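I want to talk about the dent in my grandmother's teakettle, and I promise there's a bigger point coming.

The kettle lives on my stove in Plilley, it's older than I am, and there's a dent on one side the size of a walnut. My uncle dropped it down the porch steps when he was a teenager. For years I meant to have it fixed. Then last December I finally took it to Baoshan Pan, who repairs pots and lamps and garden tools out of a narrow shop in Stulthorpe, and he looked it over and asked me a question I'd never considered — did I want the dent out, or did I want the kettle to stop leaking?

I had somehow rolled those into one thing! The leak was at the seam under the spout. The dent was doing no harm at all. He resoldered the seam, handed the kettle back with the dent still in it, and I've been thinking about repair ever since, probably more than my family would like.

My opinion is this: we should fix far more of what we own, and we should let the fix show. I think we've been talked into believing that a thing is either new or ruined, and there's a huge, wonderful stretch of life in between. Most of my favorite objects live there. So do most people's, if you get them talking. Ask someone about a pair of boots that's been resoled and you'll be there a while (bring a snack).

I keep a repair notebook now. It's a cheap one with a green cover, and in it I write what broke, who fixed it, what it cost, and how long it lasted. The vacuum cleaner got a new belt. My daughter Hina's winter coat got a zipper. The toaster got nothing, because the toaster was past saving, and I gave it a page anyway.
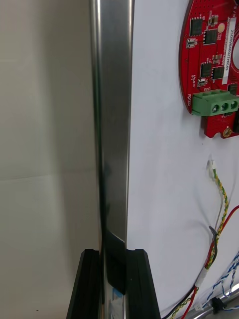

What does it cost to fix things instead of replacing them?

Less than I expected, but it isn't free and I don't want to pretend it is. I added up two years of the notebook and got $360, and that includes the coat, the kettle, and a desk lamp that needed a new cord and switch. Some of those repairs cost nearly as much as a cheap replacement. The lamp certainly did. I'd pay for it again tomorrow, because I like that lamp and I have never once liked a cheap replacement lamp.

Money is the argument people always reach for, and it's a decent one, but it isn't the one that gets me excited. What gets me excited is how much you find out! I had owned that vacuum for nine years without knowing it had a belt. Once you've had the bottom plate off, you hear the machine differently. You know what the whine means. I've gotten braver about opening things up in general (unplugged, always unplugged), and Hina, who is eleven, has caught it worse than I have. She took apart a music box on the kitchen table and put it back together with one screw left over, and it plays fine, and the screw is taped inside my notebook.

There are real objections. Time is the big one. A working parent with a broken dryer and three kids does not need a lecture from me about the joy of learning how dryers work. They need a dry load of towels by morning. And plenty of products are built so you can't get into them without breaking something, glued shut or held together with screws no ordinary screwdriver fits. That makes me mad, and I think it should make you mad too. I'd like every box on the shelf to say plainly whether the thing can be opened and whether parts are sold for it. I would read that label before I read anything else.

Skill is the other objection, and I think it's weaker than it sounds. My neighbor Shao couldn't sew on a button a year ago. Now he patches the knees of his work pants with whatever fabric is lying around, and the current pair has one plaid knee and one with little yellow lemons. They look great. The stitches wander all over the place and they hold.

Those lemons are what I mean by letting it show. A hidden repair is lovely when somebody has the talent for it, but I think our fear of the visible kind keeps a lot of people from starting. You picture the perfect result, you know you can't do it, and the pants go in the trash. Give yourself permission to make an ugly patch — a really ugly one, in the wrong color — and suddenly there's nothing to be nervous about.

I asked Baoshan whether he gets tired of people bringing him things that were never worth much to begin with. He said those are most of what comes in, and he likes them best. Then he showed me a flour sifter he'd rebuilt with a handle from a different sifter, and turned the crank a few times so I could hear how smoothly it ran.

The kettle still has its dent, by the way. It pours beautifully. I've got a stepladder with a wobbly foot to take over to him next, and Hina wants to come along and bring the spare screw.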